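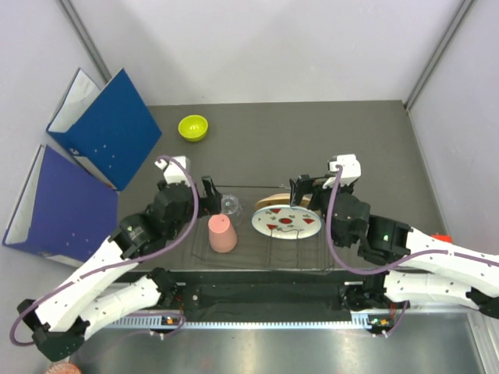 Can the robots do the dishes yet?

3/4/22

I ask this every March, usually while standing at the sink with my sleeves wet to the elbow. The answer has been "soon" for as long as I've been old enough to own a sponge.

My kitchen already has a robot in it, if we're being generous. It's a box called a dishwasher, it lives under the counter, and it's very good at the middle part of the job. It has no opinion on the first part, where you scrape off the rice, or on the last part, where everything has to come out and go somewhere. The last part is the one I hate. I have been known to drink out of a measuring cup for two days to put it off.

So I read the Kwofie newsletter, which covers home robots with more patience than I could manage, and this month it was all about dish racks. I thought that was a strange thing to spend a whole issue on. Then I tried to explain, in words, how I pick up a drinking glass. You have to know where it is, for a start, and clear glass doesn't go out of its way to help you there. A cup parked upside down is wider at the bottom than the top, so your fingers want to slide up it. A plate leaning in the wires has something leaning behind it, and you need to get in between without sending both of them over. I do this half asleep while arguing with the radio. A pair of arms on a table has to be taught every bit of it.

Two arms does seem right to me. I've tried unloading with one hand while on the phone, and I own 4 fewer bowls than I used to.

The shop floor people have it easier, or so I tell myself. I spent a summer at Rander packing boxes, 200 to a shift on a good day, every box the same size and every one facing the same way. A machine does that now and I can't say I miss it. My cabinet, on the other hand, holds mugs from three jobs, a wooden board that fits nowhere, and a bowl from the Ukero street fair that stacks with nothing ever made. No two evenings produce the same pile.

The newsletter ran a reader poll on when we'd trust a robot with the good plates, and 63 percent picked "never." I picked "I don't have good plates," which was a real option and got more votes than I expected.

What I'd pay for right now is something that puts away the silverware. Forks don't shatter. Start there, work up to mugs, and call me when you reach the stemware. I'm in Brolangate, the house with the full drying rack in the window.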